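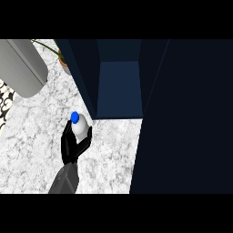 Simulated hand at the bottle, bottle-to-shelf task, current scene.

Posted in: Student Projects > Simulation & Control

tallowpit
Mar 27, 2024
Third year group project, four of us. The task is to pick up the small white bottle and put it in the blue shelf unit. We train in sim on our department's Naciri machine and we're marked on success rate over 100 runs with the start position shuffled. Reaching is fine. The grasp is where it goes wrong. In the last batch most of the failures were the bottle tipping towards the thumb as the fingers closed. We've put in 2,171 demos so far. Would you collect more or change something else?

gannet_9
What friction have you got on the fingertips? If it's the default, raise it before you do anything else. Our club lost most of January to that.

tallowpit
Default on the fingers, and I think default on the bottle too. Will check tonight.

Orrery
I wouldn't touch friction. You'd be tuning the sim to hide a bad grasp. The fingers are bunched up on one side with only the thumb opposite, so if the thumb gets there late the bottle gets shoved over. Log contact times for each finger and see which touches first.

gannet_9
Default friction in that package is far too low for a rubber tip. Setting it to something you've measured isn't hiding anything.

Orrery
If it's measured, fine. Most student groups turn it up until the number looks good and then write that number in the report.

pellwood
Is the marble worktop there for a reason? We did the Carnetstead challenge last year with a camera-based policy and a busy surface cost us a lot. A white bottle on white and grey marbling is hard going. We swapped to plain grey for the first stage of training and put the pattern back later.

tallowpit
The scene was handed to us, worktop, plant and all. We're allowed to change textures in training but the marking is done on the original. The policy does use camera input.

pellwood
Then randomise the textures and keep the marble as one of them. The cap is the only strong colour on that bottle. I'd change that as well or it'll just learn to look for blue.

Asov
Disagree about the cap. If marking is on the original scene, let it use the cap. It's a coursework mark, they don't need it to work on every bottle in the shop.

pellwood
Fair, if the mark is all they want.

tallowpit
Contact log from 127 failed runs: thumb was last to touch in nearly all of them. Friction was at default on both, so gannet_9 was right to ask. Going to start the thumb closing earlier first and leave friction alone until I've seen what that does on its own.

Orrery
Good. Post the numbers when you have them.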